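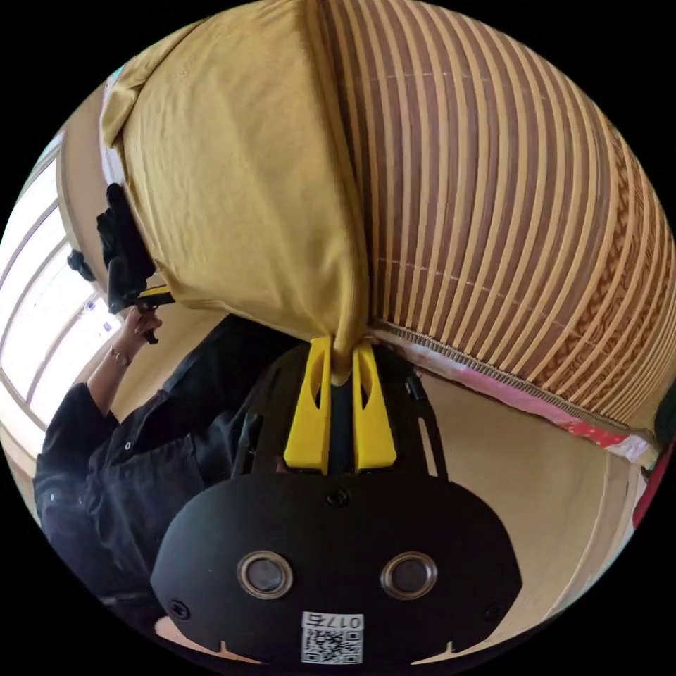 Sater wants you to believe it can build your website while you make a sandwich. The company put out a new version of its site builder on May 12, 2024, and the headline feature is something called Nivamwood, a tool that asks a handful of questions and then hands you a finished home page, an about page and a contact form. The announcement says there are 879 starting layouts to draw from. It doesn't say how many of those are the same layout with the colors changed.

We tried it. After setting up three sites (a bakery, a tax office and a dog walker) the bakery and the tax office came back with the same big header, the same row of round icons and the same button in the same spot. The dog walker got a video background that took so long to load on a phone that we gave up and went to look at the settings. There is a switch to turn the video off. It sits four menus deep, under a heading called Mood.

To be fair, the editor itself is better than the old one. You can drag a block from one column to another without the whole page jumping, and the undo button now goes back further than a single step. Text boxes keep their font when you paste into them. People who have used Sater for years have been asking for that last one for a long time, and it's odd that it gets a single line near the bottom of the release notes while Nivamwood gets a page to itself.

The bigger question is the price. The free plan used to allow 100 pages per site. It still does, on paper, but pages made with Nivamwood come with a Sater banner across the foot, and the only way to take it off is to move to the paid plan. Pages built by hand don't carry the banner. The company calls this "a light attribution." It's a strip as tall as most people's navigation menus, and it follows you as you scroll.

Then there's the matter of getting out. Sater says sites can now be exported "in full," and the export button does produce a file. What's in the file is your text and your pictures. The layout stays behind, along with any forms, and the page addresses are changed to long strings that no search engine has ever seen. Anyone planning to move a site to another host should expect to rebuild most of it. That was the case in January, when the company first promised a full export, and it's the case now.

Sater also points to a test of 1,746 sites that it says loaded faster after switching to the new version. No names, no before-and-after times, and no word on whether the sites had video headers. We asked for the numbers behind the claim and got a link back to the announcement.

Add-on makers are in a tougher spot. The new version changes how outside widgets are loaded, and two of the more popular ones, the Hyun booking calendar and the Kernivum gallery, showed up as blank boxes on our test sites. The calendar came back after we removed it and added it again. The gallery didn't. Sater's help page says that developers "have been given the tools they need," without a date for when the fixes should show up.
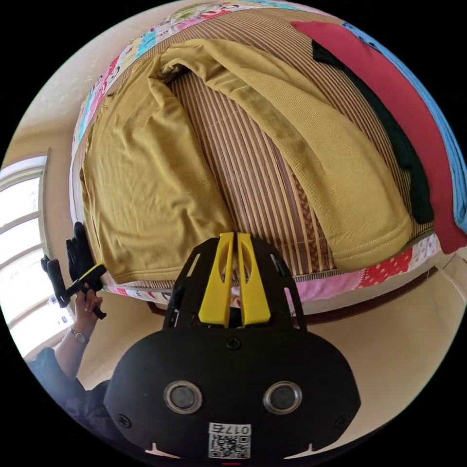
Si-woo Kwon wrote in to say that the blank boxes are the least of it — a shop site with 4,000 product pages was moved to the new version automatically, overnight, and every page lost its custom title. Going back to the old version was offered, Kwon added, but only by restoring a backup that left out a week of orders.

Sater's own wording on this is slippery. The release notes say existing sites "will be invited" to upgrade. The terms, updated the same day, say the company may upgrade any site "to ensure a consistent experience." Those are two different things, and the second one is the one that counts if something breaks.

If you run a site on Sater and you're happy with it, there's a setting under Account, then Updates, labeled "Ask me first." It's off by default. Turn it on, save a copy of your page titles somewhere outside the builder, and check your widgets one at a time on a test page before you agree to anything. If you're starting from nothing, the new editor is a decent place to learn, banner and all, as long as you know that leaving will cost you a weekend.

The company says a second update is coming, with more layouts. There was no mention of the export button.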